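Bosel hand gripper kit, four weeks in (soft stuff thread)

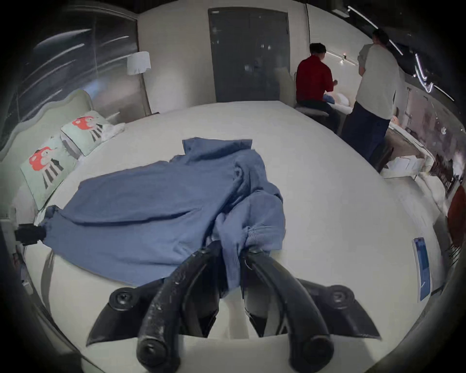
Urho Nurmi

Got mine in March and I love this thing! Knits were my big worry, and the long curved fingers will take a bunched fold of a sweater-weight top right off a bed. Started at 15 folds a session, now doing 29 before my wrist complains. Screw mounts on both sides too, so you can hang your own stuff off it.

plalatska_fan
Nice, but a fold that's already bunched up is the easy case. Try a single flat layer on a smooth cover. Mine slid off 7 times running.

Urho Nurmi
Fair! Flat is harder, I go in at the cuff (ribbing gives it something to bite).

zoveck7
Disagree about the cuff. You stretch it. I'd take the hem. Also do your fingertips look scuffed? Mine went speckly fast.

Urho Nurmi
A bit scuffed, yeah. Grip feels the same to me.

plalatska_fan
For that price I'd want spare fingers in the box. Lie throws in a pair with theirs.

zoveck7
Lie's are shorter though. Tried one, sent it back.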